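3.2 Surface finish and glare in shared work areas

The second part of the survey dealt with the surfaces on which equipment is placed. Occupants of the Lindport building had been asked to rate 23 work areas for visual comfort, first under daylight and then under ceiling lighting alone. A total of 327 usable forms were returned. Areas with matte tops received steady ratings under both conditions, while areas with glossy tops were rated lower as soon as the ceiling lights were switched on. The difference was largest in January, when the lights were in use for most of the working day.
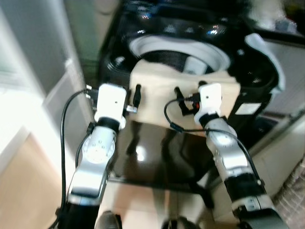 Figure 5. Black appliance on a dark, glossy surface.

Respondents often gave the color of a work surface as the source of their discomfort, but the ratings do not support this view. Dark tops with a matte finish scored nearly as well as light ones. The lower scores were found where a dark top was also glossy, as in Figure 5, and where polished metal nearby added strong reflections of its own. Written comments from these areas mention tired eyes and a habit of turning the chair away from the work surface - a change that the floor plan did not allow for.

In the Teixeira wing, 73 percent of respondents said they would accept a duller finish if it were as easy to clean as the present one. Cleaning staff were not included in the survey, and their views on matte surfaces should be collected before any replacement is planned. The effect of lamp position is treated separately in Section 3.3.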